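Projektbericht: Faltschachteln im Kleinversand
Wahlpflichtmodul Verpackung und Logistik, Abschlussbericht

1. Ausgangslage

Im Versandhandel gilt die vorgestanzte Faltschachtel als erledigtes Thema. Man bestellt sie flach, klappt sie auf, legt die Ware hinein und steckt den Deckel zu. Der Hersteller Skukley wirbt damit, dass dafür kein Klebeband und keine Einweisung nötig seien. Unser Projektpartner Rullport, ein kleiner Fahrradteileversand, hatte daran Zweifel, und wir nach den ersten Versuchen auch.

Die Frage lautete, ob sich der Umstieg vom klassischen Karton mit Klebeband auf Steckschachteln lohnt. Rullport verschickt 938 Sendungen im Monat. Die Mindestabnahme bei Skukley liegt bei 3000 Stück, der Lieferant Flonadix verkauft ab 500. Wer sich für das falsche Modell entscheidet, hat also lange etwas davon.

2. Beobachtungen am Tisch

Vor dem Befüllen müssen die Schachteln offen stehen. Auf dem Datenblatt wird nur die Grundfläche des fertigen Pakets angegeben, und genau diese Zahl hilft beim Einrichten eines Packplatzes wenig. Ein aufgeklappter Deckel will auch irgendwohin. Bei mehreren Schachteln nebeneinander lehnt schnell eine Lasche an der nächsten.

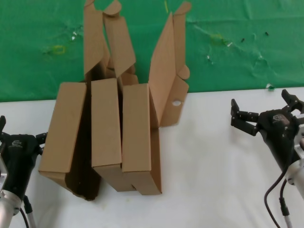 Bei Rullport sah man das gelassener: Der Platz sei kein Problem, wer packe, stelle ohnehin nie mehr als eine Schachtel vor sich hin, und der Deckel störe höchstens am ersten Vormittag. Viel ärgerlicher sei es, wenn die Wellpappe an der Rillung ausfranse und das Paket beim Kunden schon müde aussehe.

Den zweiten Punkt übernehmen wir. Der erste überzeugt uns nicht ganz, denn in der Woche vor Ostern wurde auch dort auf Vorrat aufgefaltet. Außerdem haben wir an den Samstagen nur eingearbeitete Leute gesehen. Über Aushilfen sagt das nichts.

3. Stabilität und Handhabung

Die Stabilität hängt am Zustand der Schachtel, und dieser Zwischenschritt fehlt in den Produktangaben vollständig. Geprüft wird dort die geschlossene Verpackung. Solange die Laschen nicht stecken, hält fast nichts den Winkel. Eine Seitenwand kann dann schräg nach außen stehen wie die linke hier, mit der Unterkante auf dem Tisch und einem dunklen Spalt zur Vorderwand. Für schwere Teile wie Kettenblätter halten wir das beim Einlegen für ungünstig.
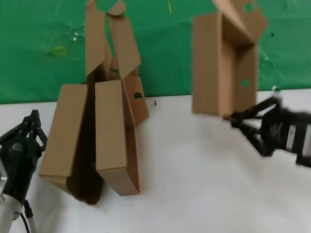

Die Anleitung von Ingvarsson, die wir zum Vergleich herangezogen haben, verlangt, zuerst beide Seitenwände einzuschlagen und dann erst die Laschen zu stecken. Skukley lässt die Reihenfolge offen. In unseren Versuchen machte das einen Unterschied, dessen Größe wir aber nicht beziffern wollen, da zwei Personen im Team keine Stichprobe sind. Dazu kommen die Stanzungen: Ein halbrundes Griffloch in einer kleinen Seitenlasche ist zum Tragen gedacht, im offenen Zustand verleitet es eher dazu, die Schachtel an ihrer weichsten Stelle anzufassen. Ob das Loch im Versand von kleinen Paketen überhaupt gebraucht wird, konnte uns keiner der Anbieter sagen.

4. Vorläufige Bewertung

Eine Bestellung von 3000 Stück empfehlen wir nicht. Vertretbar wäre ein Probelauf mit 500 Schachteln von Flonadix, verpackt auch von Aushilfen. Der Klebebandverbrauch sollte dabei mitgeschrieben werden, weil wir vermuten, dass am Ende doch geklebt wird.

Offen bleibt die Lagerung bei hoher Luftfeuchte. Dazu lagen uns nur Werbeaussagen vor.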